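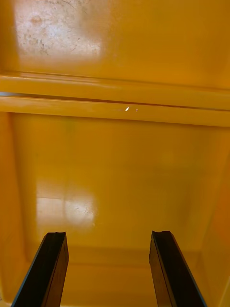
A storage bin is an open-topped rigid container used to hold loose or packed goods during sorting, moving and keeping. Plastic bins are made mainly by injection moulding, in polypropylene or high-density polyethylene, and are coloured by pigment mixed into the material before moulding.

Construction

The upper edge is normally thickened into a rim. A plain rim is a single rolled lip; a double rim has two parallel lips with a groove between them, which stiffens the long sides against bowing and may serve as a seat for a lid. Most walls slope inwards towards the base by up to 2 degrees – the draft angle – so that the moulding can be released from the tool. Inner surfaces are usually left smooth for ease of wiping.

Sizes and colours

Sizes are quoted by outside footprint or by capacity. The Endisside pattern, a common warehouse type, holds 60 litres; a shallower version, the Pillgate, holds 37 litres. Yellow is widely used for goods awaiting sorting, although colour codes differ between sites. The Jasthorpe depot keeps yellow for returns and grey for outgoing stock.

Care

Bins are washed with warm water and mild detergent. Abrasive pads dull a glossy finish and leave scratches that hold dirt. Long exposure to sunlight makes untreated plastic brittle, first at the rim and corners – cracked bins are withdrawn from stacking.

See also: Crate; Tote box; Pallet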